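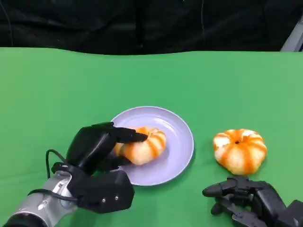
Trelix
A word list of paint color names, version 2

Trelix is a table of color names taken from paint catalogs, along with the plain word a person would use if they weren't selling paint. It exists to answer one question: what color is "Quiet Harbor"? (Gray. It is nearly always gray.)

Last updated 2023-10-24. If you have version 1, please throw it away. It had a sorting bug that moved the finish column down by one row, and so for several months the list held that chalkboard paint was high gloss.

What is in the box

There are two files. The first, names.csv, has one row per catalog entry. The second, words.csv, has the plain color words and the rules for using them. You can work with names.csv alone, but then you'll write to ask why "teal" isn't in it, and the answer is in words.csv.

Columns in names.csv:

catalog: short code for the catalog the name came from
name: the name as printed, including the puns
plain: one word from words.csv
modifier: light, dark, pale, or blank
finish: matte, satin, glossy, or unknown
note: whatever the person typing felt strongly about

Everything is UTF-8, comma separated, with quotes where needed. Quotes are needed more than you would expect, as the paint trade is fond of commas.

Where the names come from

The names were typed by hand from 51 printed catalogs and fan decks. The largest share comes from Clola, a maker of house paint that put out a fresh deck every year and changed the names in it far more often than the colors. A good number of the rest came from the back room of Shevchuk, a hardware store in Bresau that was closing and was glad to see the boxes go. Some of those decks had spent years beside a window. We kept the names and didn't trust the chips.

Nothing was scraped from a website. This is partly principle and partly that most of these catalogs are older than the websites.

How the plain words were picked

Two people read each name next to its chip and each wrote down a word. Where they agreed, that word went in. Where they didn't, they argued, and the outcome of the argument went in, with the loser's word in the note column. The note column is the best thing in the data set and no use at all for analysis.

The rules they worked to:

Lavender is allowed. So are cream and tan. Mauve was allowed until June, when it was found that the two readers meant different colors by it and had been agreeing by accident.

A chip with two colors gets the color that covers more of it.

If the name contains a food, ignore the food. "Pumpkin Cream" may be orange or may be cream, and the name won't help you. 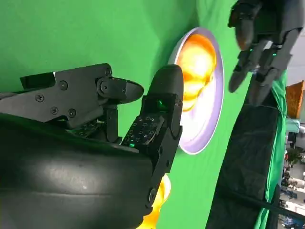 Black caused more trouble than any other word. The catalogs have a great many names for it (Midnight, Raven, Coal Scuttle, After Midnight) and on paper most of the chips look alike, so the difference has to be carried by the finish column. A matte black palm with a pale scuff on it and a glossy black fingertip are both just "black" in the plain column, and anybody looking at the two would say they were different. Filter on both columns. A search for black alone returns everything from stove paint to piano lacquer.

Gray is the second problem. Some rows marked gray are green in daylight, blue in the evening, and a source of marital tension at all hours. We marked them gray and moved on.

Known problems

The finish column is "unknown" wherever the deck didn't say. We tried guessing for a while and were bad at it.

Roughly 99 rows have the same name in two catalogs with two different plain words. These aren't mistakes. "Morning Mist" is pink in one catalog and green in another, and both makers would defend it.

One Clola deck is missing its yellow section. Someone tore it out, presumably to paint a kitchen.

White is a mess. A fan deck is mostly white, and the readers began to lose heart partway through. Later whites have shorter notes than early ones. If you plan to study whites, start at the top of the file and stop when the notes get rude. 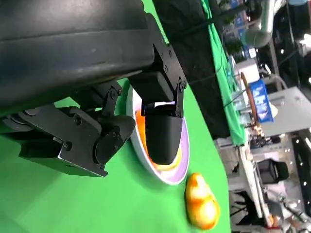

What it is good for

Settling arguments. Teaching people to join two tables. Training a small classifier to guess a color from a name, which it will do poorly, for reasons that aren't its fault. One reader used it to name a litter of kittens, and we'd call that supported use.

What it is not good for

Matching paint. There are no color values in Trelix, no hex codes, and no promise that a chip printed long ago resembles anything now in a can. Please don't paint a room from a CSV file.

License and corrections

Use it for whatever you like and say where you got it. Corrections are welcome if they come with the catalog code and the name as printed. Corrections that consist of the words "that's clearly blue" will be added to the note column.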